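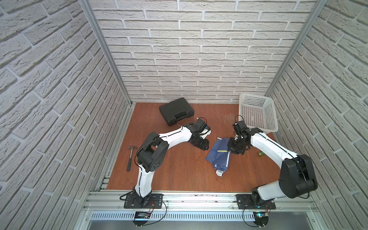
Goicoechea Workshop, Arms and Grippers Group: Pages for Younger Readers

How we compare two kinds of robot fingers

A robot arm has joints, the way your arm has a shoulder, an elbow and a wrist. The part at the end that grabs things is called the gripper. Most of the arms in our workshop have a gripper with two fingers that open and close. A motor moves them.

Our group tests grippers. We want to know which fingers are good at which jobs. This page explains how we do it, using cloth as the test object.

Why cloth is hard

A hammer keeps its shape. If a robot picks up a hammer by the handle, the head comes along too, and it looks the same in the air as it did on the floor. A computer can plan for that.

Cloth changes shape every time it is touched. Pull one corner and the other corners move, but not by the same amount. It folds over itself and hides its own edges. It is also thin. To pick it up, the fingers have to get under an edge or pinch up a small fold, and there is only a small space to do this before the fingertips hit the floor.

You can try this at home. Lay a dish towel flat on a table. Using only your thumb and one finger, and without bending your wrist, pick it up by a corner. Now put on thick winter gloves and try again. The towel is the same both times. The fingers have changed, and so the job has changed.

The two kinds of fingers

We are comparing two sets. We call them Plutov and Waris. The names have no special meaning; Cayetano Paredes needed something to write on the storage boxes.

Plutov fingers are stiff. They have flat tips and they do not bend when they squeeze. A stiff finger goes where the motor sends it, so it is easy to aim. If it is aimed a little too low, it pushes into the floor, and the motor has to work harder.

Waris fingers bend a little. If one touches the floor early, it gives way and slides along. This helps with thin cloth. The bad part is that a bending finger can twist when the cloth is heavy, and then the cloth slips out.

Two arms, one piece of cloth

Some cloth jobs need two hands. Think of a bed sheet. One person can drag it, but two people holding opposite corners can make it flat. The same is true for robots. When two arms hold a cloth at two ends, they can pull gently away from each other and take out the wrinkles.

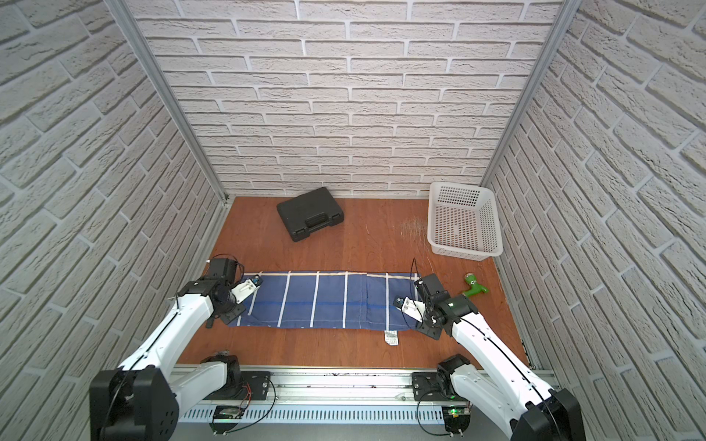 The pull has to be gentle. If both arms pull too hard, one gripper loses the cloth, or the arms strain against each other. The computer that runs the arms is called the controller. It checks the joints many times each second and compares where each joint is with where it should be. If the two numbers are far apart, something is pushing back, and the controller can ease off.

What counts as a good grip

One try is called a trial. Each trial has the same steps:

1. A person places the cloth.
2. The arms move to their starting positions.
3. Each gripper closes on the cloth.
4. The arms lift, and hold for 9 seconds.
5. The arms lower the cloth and let go.

If both grippers still have the cloth at the end of step 4, the trial is a pass. If either one has dropped it, the trial is a fail. There are no half points. Rosalía Montes asked for this rule after two people scored the same trial differently.

We run trials in sets of 10 and then change the fingers. Changing them often is slow, but it keeps the test fair. A motor may behave differently after a long morning of work. If all the Plutov trials came first and all the Waris trials came last, we could not tell whether a difference came from the fingers or from the motor.

So far we have 2,664 trials. In 899 of them the cloth was placed crumpled, and in the others it was placed flat. We keep those two groups apart when we add up the scores.

What we know now

On flat cloth, Waris fingers pass more often. On crumpled cloth the two sets are close, as a crumpled cloth has folds that stick up and almost any finger can grab a fold. For bags with thick seams, Plutov fingers do better. Benito Collado is now making a third set, called Tondetti, with a stiff back and a soft tip. Testing starts in May.

Words used on this page

Controller: the computer that tells the motors what to do.
Gripper: the part of a robot arm that holds things.
Joint: a place where the arm can turn or bend.
Trial: one try, done the same way each time.

Text by Ignacio Palacios. Checked by Julián Pastor.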